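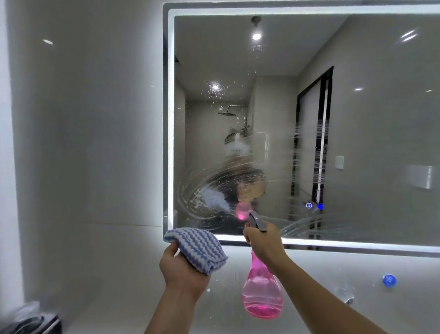
Merike Kairys schrieb mir neulich, sie habe jetzt drei Angebote für eine Wärmepumpe auf dem Tisch und verstehe bei jedem etwas anderes unter »förderfähig«. Ob ich das nicht mal sortieren könne? Kann ich versuchen! Ich berate bei Ernevo seit 12 Jahren Hausbesitzer, und die Fragen wiederholen sich doch sehr.

Muss ich erst dämmen, bevor die Wärmepumpe kommt?
Das höre ich wirklich jede Woche. Nein, müssen müsst ihr nicht. Schaut zuerst auf die Vorlauftemperatur: Dreht sie an einem kalten Tag im Februar auf 55 Grad herunter und lasst die Thermostate offen. Bleibt es überall warm, sieht es schon ganz gut aus. Wird nur ein Zimmer nicht warm, reicht oft ein größerer Heizkörper.

Mein Haus hat 114 Quadratmeter. Welche Leistung brauche ich?
Aus der Fläche allein kann ich euch das nicht sagen (und wer es am Telefon tut, rät). Lasst euch eine Heizlast rechnen, raumweise bitte. Zu große Geräte takten ständig, und das geht auf den Verdichter.

Was bringt mir der dynamische Stromtarif?
Kommt drauf an, wie viel ihr verschieben könnt. Bei mir laufen 2564 Kilowattstunden im Jahr über den Wärmepumpenzähler, ein guter Teil davon nachts und mittags. Ohne Pufferspeicher oder E-Auto ist der Effekt kleiner, als die Werbung verspricht. Ein intelligentes Messsystem braucht ihr außerdem.

Wann stelle ich den Förderantrag?
Vor dem Baubeginn! Der Vertrag mit dem Fachbetrieb sollte eine Klausel enthalten, die ihn an die Zusage knüpft — fragt danach, bevor ihr unterschreibt. Die Bedingungen ändern sich gern mal, also schaut direkt bei der Förderstelle nach. Mein Stand hier ist der 19. Juli 2025.

Kommt ihr auch zu mir nach Hause?
Ja, in der Regel mein Kollege Emmett Rosenthal oder ich. Legt bitte die letzten fünf Heizkostenabrechnungen bereit und, falls vorhanden, die Baupläne. Fotos vom Heizungsraum und vom Zählerschrank könnt ihr uns gern vorab mailen.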